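Folding thin knits, revised notes

Sunday, September 4, 2022

The method I posted in January works for heavy cotton and fails for anything light. A thick T-shirt stays where it is put. A thin one slides, the edges roll, and the second fold drags the first one out of line. I have since changed the order of steps and the surface, and the rest of this post assumes a smooth white tabletop and one light pink garment.

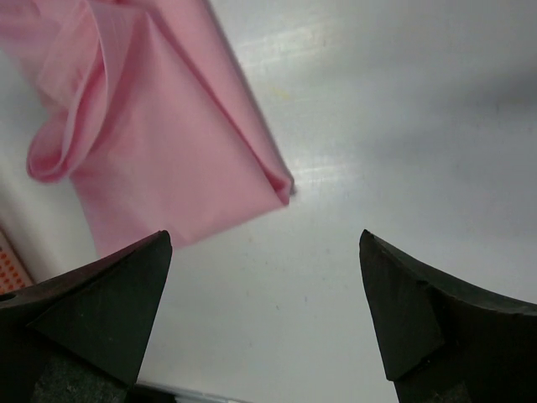
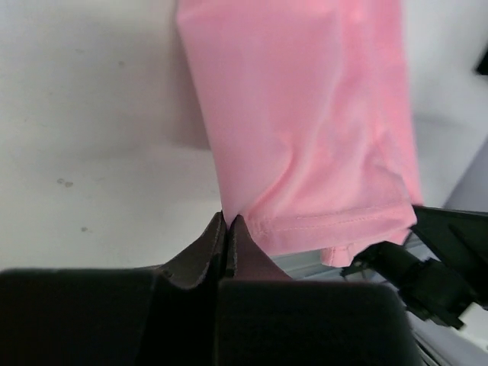

Pink fabric in both pictures, a corner in one, the hem in the other.

The corner matters because a rolled corner adds thickness at one point. Under a stack of other shirts that point becomes a hard crease. Unroll it before making any fold, with the fabric flat, and smooth outward from the middle. Smoothing toward the middle pushes slack into the part that will be folded next.

The hem is the best place to hold. The stitching makes it stiffer than the body of the knit, so it stretches less under a pinch. Take it at a corner, lift until the fabric hangs under its own weight, and wait for the swing to stop -- a count of 10 is plenty. Then lower it with the far edge touching down first.

Zdislava Oravec wrote after the January post that she disagrees about the surface. Her view is that a smooth table is the cause of most of the sliding, and that a cotton towel laid underneath solves it without any change in the order of folds. She also skips the smoothing step and gives the shirt one shake over the table instead.

I tried the towel. It does stop the sliding, but it grips the lower layer while the upper layer moves, and the hems ended up further apart than before. For sleeves it was better. I now use the towel for long sleeves and the bare table for everything else.

Current order for thin knits:

Corners unrolled
Body smoothed outward
Sleeves in, left then right
Hem lifted, hung, lowered to the collar
One final fold across the width

Storage is still unresolved. The Plinen drawer insert is 55 mm too shallow for shirts stood on edge, so they lie flat for now -- lightest on top.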